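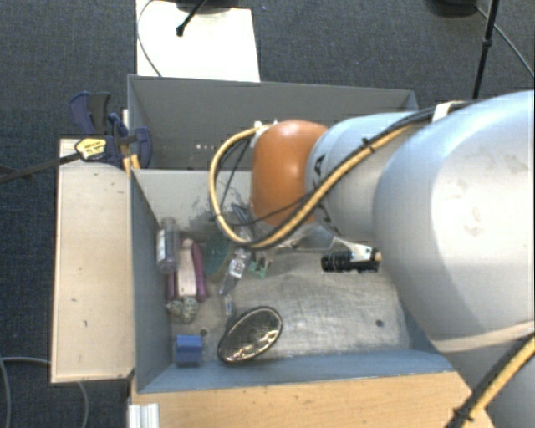
Section 7. Recording a live guest session

These steps cover a performance by one or more musicians in the studio, sent to air through the Prurnex mixer and recorded at the same time. If the session will only be recorded, skip steps 12 and 13.

Before you start, you need:
The mixer, connected and powered as described in the section on installation
A formatted memory card with at least 2 GB free
One microphone and stand for each singer and for the host
A direct box for each acoustic guitar with a pickup, or for a keyboard
Closed-back headphones for everyone in the room

Connecting the guests

1. Turn the MAIN and MONITOR knobs all the way down.
2. Plug the host microphone into channel 1. Channel 1 is the only channel with the talkover function.
3. Plug the guest microphones into channels 2 through 5.
4. Connect direct boxes to channels 6 and 7. Set the switch above each of these channels to LINE.
5. If any microphone needs phantom power, press and hold the 48V button until the red light stays on. A blinking light means the power is still coming up.

Caution: Phantom power is switched for channels 1 through 5 as a group. Unplug ribbon microphones before you turn it on. Wait until the red light is completely off before you plug in or remove a microphone.

Note: Channels 6 and 7 never carry phantom power. An active direct box on these channels must run on its own battery or adapter.

Setting levels

6. Ask each guest to play or sing the loudest part of the set. Spoken counting is not loud enough to set a singer's level.
7. Raise the GAIN knob on that channel until the meter reaches the top green segment. Yellow on short peaks is fine. If the red segment lights, turn the gain down and repeat.
8. Press LOW CUT on the vocal channels. Leave it off for bass, keyboard and any guitar tuned below standard.
9. Set the host channel last, with the host speaking at normal on-air volume.
10. Bring up MAIN to the 0 mark and have the full group play together for one verse. Adjust the faders, leaving the GAIN knobs where they are.

If a vocal sounds thin or harsh, turn the MID control on that channel slightly to the left. The center of the control is fixed at 2,000 Hz.

Recording and going to air

11. Insert the card and press REC once. The display shows the file name and the remaining time, but recording has not started. Press REC again to begin. The counter starts to move.
12. Send the host channel to the air console and confirm with the board operator that it is being received.
13. Press AIR. The button lights green and the whole mix goes to the air console.
14. When the session is over, press AIR to take the mixer off the console, then hold STOP until the display reads SAVED.

Caution: Do not remove the card or switch off the power before SAVED appears. A file that has not been closed may not open on a computer.

Talkover

With TALKOVER on, the guest channels drop whenever the host speaks. Use it for introductions over a quiet instrumental. Switch it off before the song starts, or applause and stray conversation near the host microphone will pull the music down.

File names and song markers

Press MARK at the start of each song. Markers are stored in the file and can be read by the Resance editor, version 44 or later. Other editors open the audio normally and ignore the markers.

The name typed under SETUP > SESSION is added to the front of the file name. Accented letters are accepted in the session name, so an act called Doãn is shown correctly on the display. In the file name the accent is dropped and the folder appears as DOAN.

If something is wrong

No meter movement on a channel: check the MIC/LINE switch, then try a different cable.
Hum on a guitar: press the ground lift switch on the direct box.
Squealing when MONITOR is raised: turn off the studio speakers and use headphones only.
CARD SLOW on the display: stop the recording and change the card. Cards formatted on a computer should be formatted again in the mixer, under SETUP > CARD. Formatting erases everything on the card.

For connection to a Cernside air console, see the wiring table in the next section.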